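Robot Learning Lab - handout 4
Gathering demonstrations: what to record, what to throw out
12th March

Read before the lab slot. Slides have the math, this is just the practical side.

Recap from last time. A policy only knows what's in its examples. Feed it 50 episodes of one drawer from one standing spot and you get a policy for that spot. Shift the base a little, falls apart. So this week = variety, on purpose, written down.

Terms, quickly
Episode - one attempt, start pose to end pose.
Demonstration - an episode we keep for training.
Take sheet - the log. Paper is fine.
Zitudier - the recording tool, installed on both lab machines. Manual is in the course folder, skip chapter 2.

The task set is called Minhas. Furniture tasks only: drawers, doors, lids. Drawers come first, short episodes and the end state is easy to judge. Hard part is the hand going inside. The fingers hide from most camera angles once they're past the front panel, so joint readings matter more there than the picture does. Keep both streams. Check they line up BEFORE you record a full batch, not after.

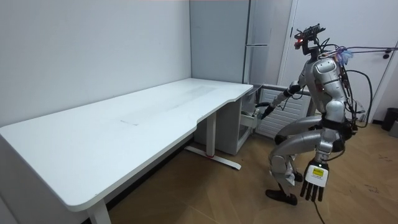 Drawer tasks (Minhas, part A)

Knees bent, one arm reaching down into the top drawer, other arm hanging. Note the drawer is only partly open. Vary that opening between episodes and write it on the sheet, otherwise the policy learns one gap and nothing else.

Look at the cables too. Lots of them off the back, and one running down to the floor from the hanging hand. Before every episode: check slack, check nothing is under a foot. A snagged cable pulls on the arm and the pull ends up in your data as if it was meant.

Per group:
20 episodes, top drawer, base position changed every time
2 resets in between where you re-zero the hand
Label each one: success / partial / fail

Don't delete fails. We use them in the Toltus excercise later on. Partial means the hand got in but the object didn't come out.

Last year's set had 69 usable episodes after cleaning, from a lot more recorded. Main losses were missing labels and streams out of sync - both avoidable.

Common mistakes
- operator pauses mid-reach to think. Policy learns to pause. Redo it.
- same operator for the whole batch, swap over halfway
- file names changed by hand. Dont. Zitudier numbers them and the loader depends on it

Reading: Futier notes, section on contact. Optional: the December handout on camera placement.

Upload the batch and a scan of the take sheet together, one folder per group.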